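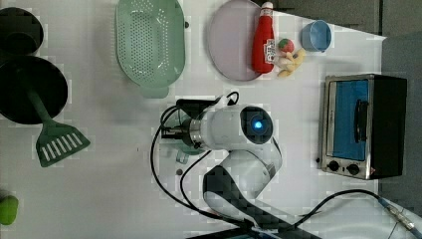

Toy Kitchen Things: notes, lists and photos

Read me first

Hi! I'm Shona Henare, and this folder is what happens when you own too much play food and start writing it down. It has photos of toy kitchen pieces, a list of what each piece is, and my notes on sorting, naming and cleaning them. I started it in May because I wanted one place to look things up (is the green thing a lime or a ball? which lid goes with which pot?) and it grew from there.

Teemu Nurmi did the spreadsheet side and I did the names and the washing up. If a name sounds silly, that's me. If a column heading sounds like a tax form, that's him.

What's in the folder

photos: 2,000 pictures, mostly pots, pans, plates, utensils and pretend groceries on a tabletop. Some are single pieces, some are a whole spread.

pieces.csv: one row per kind of piece, with my name for it, its color, its group and any notes.

photo_notes.csv: one row per photo, saying which pieces are out. Of the 2,000 photos, 1,732 have notes I've checked a second time. The rest have a first pass only, so go easy on them.

sets.txt: my guesses at which pieces belong together. Very much guesses.

washing.txt: how I clean everything. It's longer than you would think and I'm not sorry.

Where the pieces came from

Everywhere! A good part came in a big tub from a sale in Dromley, with no boxes and no instructions, just a heap of plastic with a saucepan lid on top. There's a Grilletti play cookware set in the mix, though I only know that from the receipt. The little grocery pieces are mostly from two Rakena bags. Then there are the hand-me-downs, which arrive in ones and twos and never match anything, and those are the ones I like best.

I haven't tried to keep the sets pure. Kids don't, and I don't cook that way in my own kitchen either (my good pan has a lid from a pan that died years ago). A spread usually mixes sets, and sets.txt is there if you want to pull them apart again.

The groups

I use six groups. I tried more and kept forgetting what I'd decided.

Cookware. Pots and frying pans. The ones I reach for most are black and round, and a frying pan is a frying pan in my notes even if someone is using it as a drum. A pot and a pan get separate rows, always, even when they came together. Lids are listed on their own too.

Utensils. Spatulas, ladles, spoons, whisks. The green plastic spatula with the slotted head is the star here. I call it "spatula, slotted, green" and I've seen people call it a turner, a flipper and a fish slice. Search on "slotted" and you'll find it. Long handles are great for small cooks and terrible for drawers, which is how half of my spatulas ended up standing in a jug.

Strainers. I gave these their own group, mostly for the sake of the mint-green colander. It's oval, it has a bottom full of little holes and a short tab for a handle, and I'm fond of it. For a while it was under "bowls" and Teemu pointed out that you couldn't keep soup in it. Fair enough.

Plates and bowls. Plates go in by color and size. The large pale pink plate is "plate, large, pink" and please don't write "rose" or "blush" or anything from a paint chart. I had five words for pink in the first version and it took me an evening to undo.

Bottles and packets. Ketchup lives here, along with anything else pretending to have a label. The ketchup bottle is red with a white cap and a white label. I don't type out the print on labels unless I can read every word of it in the photo, and with small print that's hardly ever, so most label boxes are blank.

Food. Fruit, vegetables, bread, eggs, a sad piece of fish. It's the group with the most arguments in it.

How I name things

Thing first, then the detail, then the color. So "spatula, slotted, green" and "colander, oval, mint". Everything is lowercase and singular. I know it reads backwards when you say it out loud, but when the list is sorted all the spatulas end up next to each other, and that makes me very happy.

Color words come from a short list: black, white, gray, red, orange, yellow, green, mint, blue, purple, pink, brown. Mint was a late addition. I held out against it for a long time, then I looked at the colander beside the spatula and gave in, they're nothing like each other.

If I can't tell what something is from the photo, I write what I can see and put "unsure" in the notes column. A round green object gets "round, green, unsure" and stays that way until another photo settles it. It might be a lime. It might be a ball that rolled in from the living room. Please don't tidy up the unsures for me! I'd much rather have a hundred honest shrugs in there than a hundred limes.

Things that are partly out of the picture

These still count. If half a plate is showing, the plate is in the notes, with "part" next to it. Same for a pot where you only get the curve of one side. I don't guess at the missing bit, so a pot with no handle showing gets no handle in its row for that photo, even when I know perfectly well it has one.

Overlaps are the other headache. A bottle lying across the rim of a plate gets "on" and the name of the plate. A handle going under a pan gets "under". If two things are just near each other I leave it alone. I used to write "near" all the time, and on a crowded table everything is near everything.

How I lay things out

No big system. I wipe the table and set out a handful of pieces the way they'd get left in the middle of a game. Bottles on their sides, spatula wherever. My early photos were all in straight rows with the handles lined up, and they looked like a shop shelf! Real play kitchens look like somebody was called away to lunch.

I like a white surface for it, though it has its own troubles. White caps and pale plates go a bit ghostly on it and you have to look twice. If you make your own photos and have a lot of white pieces, try a darker cloth under them and tell me how it goes.

Washing and putting away

The full version is in washing.txt but here's the short one. Warm water, dish soap, a soft brush. The colander needs the brush from both sides or you get little dots of old playdough in the holes that come back to haunt you. Slots in spatulas, same problem; a folded cloth pulled through works better than a brush there. Squeeze the hollow food pieces before you wash them, and if anything sloshes, let it drain overnight standing on its end.

I dry everything on a towel and never stack plates damp. For marker pen I use Sustano paste, a tiny bit on a cloth, and try it on the back first. It took the shine off one yellow cup and I still feel bad about the cup.

They go back into tubs by group, except bottles and packets, which share with strainers (the colander makes a nice nest for them). Pans go at the bottom. I once put the eggs at the bottom. Well.

Known problems

The same frying pan may be in pieces.csv twice. I have two black ones very close in size, and in a few photos I can't tell them apart.

Food is overrepresented and bowls are thin. I have loads of fruit and hardly any bowls, so if you're counting on bowls you'll be disappointed.

Sizes are words, never measurements. Large means large next to the other plates I own, and your large may be different.

The sets file has 32 sets in it and I'd trust maybe the first half. After that I was tired and matching things by feel.

A few early rows still say "turner" where they should say "spatula". I fix them when I trip over them.

Using it

Help yourself. Use the lists for sorting a playroom, labeling tubs, making matching games, teaching kitchen words, whatever you like. If you pass the folder along, please pass this page along with it so people know what "part" and "unsure" mean. A mention of my name and Teemu's would be lovely.

If you want to start small, open pieces.csv and read down the utensils. It's the cleanest group and you'll get the hang of the naming in a couple of minutes. Leave food for later, when you've got some coffee.

Changes

Third version: mint added as a color. Strainers split off from bowls. Label text removed wherever I couldn't read all of it.

Second version: went from 1,000 photos to 2,000. The pinks were merged. Teemu added the column for second checks.

First version: straight rows, five kinds of pink, no notes on overlaps. I kept a copy, but it isn't in the folder.

Still to do: more bowls, the rest of the second checks, and a proper go at matching lids to pots. If you know of a play set that came with a square blue lid, please write to me, I have the lid and have never found what it fits.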